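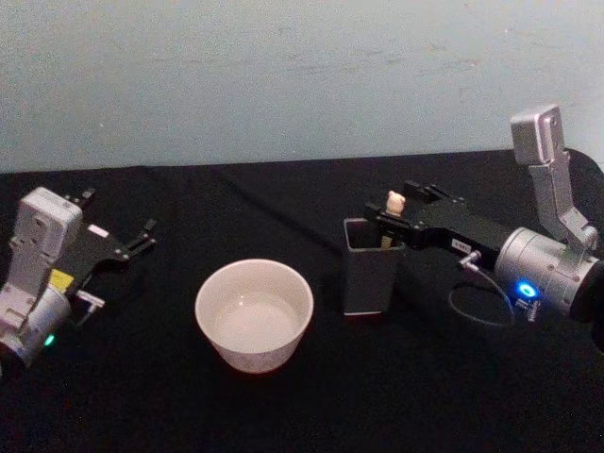

Black cloth, two containers.

1/ A thread on dyeing cotton black at home, because I got three messages asking after my last one on napkins. I've done this enough times now to have a method.

2/ Start with the weight of the dry fabric. Every dye packet is sold by weight and most people guess. A full-size tablecloth is heavier than you think. I weigh mine in a pillowcase on a luggage scale.

3/ Check the fiber. Cotton, linen and rayon take fiber reactive dye well. Polyester won't take it at all. A blend comes out charcoal at best, and the stitching is often polyester, so expect pale seams.

4/ Wash first, hot, with soda ash and a little detergent. No softener. New fabric has sizing in it and the dye will sit on top of that in patches.

5/ Black needs more dye than any other color. For a medium blue I use 2 percent of the fabric weight. For black I go to 8. If you use the blue amount you get a dull purple gray.

6/ I buy from Farker, the powder, one jar at a time. It loses strength on the shelf. The jar I opened in March is still good. The one before it sat for two years and gave me brown.

7/ Wear a dust mask when you measure powder. Gloves too. Mix it to a paste with a little warm water, then thin it.

8/ Salt goes in before the fabric. Soda ash goes in later, dissolved, poured down the side of the bucket — never straight onto the cloth. Stir for the first 25 minutes. After that, every five or so is fine.

9/ Sabine Steinbach taught me to leave it overnight with a lid on. I used to pull it after an hour. Her blacks are better than mine were, so I switched.

10/ Rinse cold until the water is mostly clear, then wash hot twice. This is the part people skip, and then it rubs off on somebody's shirt.

11/ Dry it in the shade. Iron it while it's still slightly damp if you want it flat. I usually don't bother.

12/ Lint is the real trouble with black cloth. I keep a roller in the drawer with it and I store it folded inside out.

13/ Someone asked about redyeing a faded one. Yes, it works. Use half the dye. Marlene Schwerdtfeger has redone the same cloth twice and it still looks good, though the hem is going.

14/ Bleach stains will not cover evenly. I've tried. Cut that section off or make napkins.

15/ Next one will be on navy. I have a linen piece soaking now and I'll post how it comes out.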